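Home | Products | Newsletter | Contact

Curkach wrist-camera kit: bagged goods option

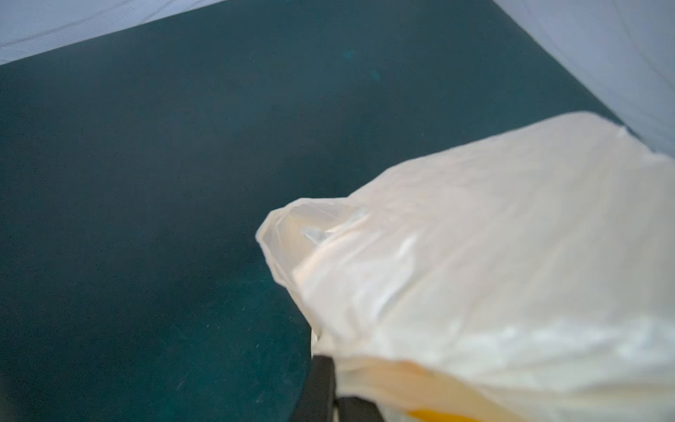
Translucent plastic bag at the gripper, teal surface behind.

Grullthorpe now lists the Curkach kit with a bagged goods option. It comprises a two-finger gripper, wrist camera and mounting plate, 153 g lighter than the previous set – colour calibration is included. Trial hire is 30 days. Thin film remains the hardest load to grip.

Sign up for our newsletter. Unsubscribe at any time.

Recent items
Nel cable guides restocked
Brirkcombe service centre hours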